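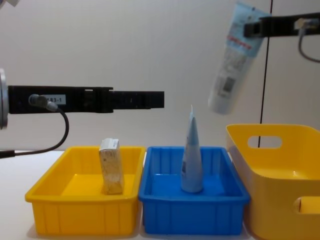 More than one league secretary has asked why a trade that both managers had agreed still showed as pending the next morning, and whether the players' points counted for the old roster or the new one. The short reply is the old one. A trade in Padavex only takes effect when the review period has closed and the rosters have been checked, and this section covers how to set that up.

## 7. Trades and free agents

Padavex handles player movement for private basketball leagues in two separate queues. Trades go through the **Trade desk**. Unsigned players go through the **Free agent pool**. The two queues share one roster check, so a mistake in one can hold up the other.

You need league secretary rights to change anything in this section. Managers can see the settings but can't edit them.

### 7.1 Before you start

- Finish the roster set-up in Section 4. The Trade desk stays greyed out until every team has a full roster.
- Check the league clock under **League > Time and place**. All deadlines use this clock and ignore the clock on a manager's own phone.
- If you moved your league across from Flasia, open each roster once and save it. Imported rosters are marked "unchecked" until you do.

### 7.2 Setting up the Trade desk

1. Open **League > Player movement > Trade desk**.
2. Switch **Allow trades** to On.
3. Under **Players per side**, enter the largest number of players one team may send in a single trade. The default is 3.
4. Under **Review period**, choose 2 days, 1 day or None.
5. Under **Who can object**, choose **Secretary only** or **All managers**.
6. If you chose **All managers**, enter the number of objections needed to block a trade.
7. Enter the **Last day for trades**. Leave it blank if trades may go on until the play-offs.
8. Select **Save and tell managers**.

**Note:** Selecting **Save** on its own stores the settings without sending a message. Managers will see the change next time they sign in.

**Caution:** Shortening the review period also affects trades already waiting. A trade that has been pending for longer than the new period will go through at the next roster check, and managers will get no further chance to object.

### 7.3 Setting up the Free agent pool

1. Open **League > Player movement > Free agent pool**.
2. Choose how claims are settled:
 - **First come:** the first manager to claim a player gets him.
 - **Reverse table:** the lowest team in the table has first choice.
 - **Sealed bid:** each manager bids from a season budget.
3. For **Sealed bid**, enter the budget for each team. The default is 60 credits and it can't be topped up during the season.
4. Set the **Claim time**. Claims made after this time wait until the following day.
5. Set the **Cooling-off** period for released players. During this period a released player can't be signed by the team that let him go.
6. Select **Save and tell managers**.

If two sealed bids are equal, the player goes to the team lower in the table. In the first week, when there is no table, Padavex uses the draft order backwards.

**Caution:** Don't change from **Reverse table** to **Sealed bid** once the season has begun. Padavex will let you do it, but all open claims are deleted.

### 7.4 The roster check

The check runs once a day at the claim time and takes roughly 15 minutes in a large league. Trades are dealt with first and claims second. While it is running, rosters are locked and a grey bar appears at the top of the page.

A team fails the check if it would end up with too many players, or with no one able to fill a starting position. The trade or claim is then held, and the manager gets a message saying which player must be released or moved.

A held trade stays open until the next check. If the roster still fails, the trade is cancelled and both teams keep their original players.

### 7.5 Real-life transfers

When a player changes clubs in real life, Padavex keeps him on the same fantasy roster and updates his club name overnight. No action is needed.

If he signs with a club outside the competition your league follows, he is marked **Out of pool**. His manager may release him without using up a claim. He earns no points while he is marked, but points already scored are kept.

Contracts that run out in June fall after the fantasy season has closed. Players in that position keep their old club name until the new season file is loaded.

### 7.6 Undoing a trade

1. Open **Trade desk > Completed**.
2. Find the trade and select **Reverse**.
3. Type a reason. It is shown to every manager in the league.
4. Select **Confirm**.

A trade can't be reversed if any of the players in it has since been traded again or released. Reverse the later move first.

**Note:** Points scored between the trade and the reversal stay with the team that held the player at the time. To move them, use **Points adjustment** in Section 9.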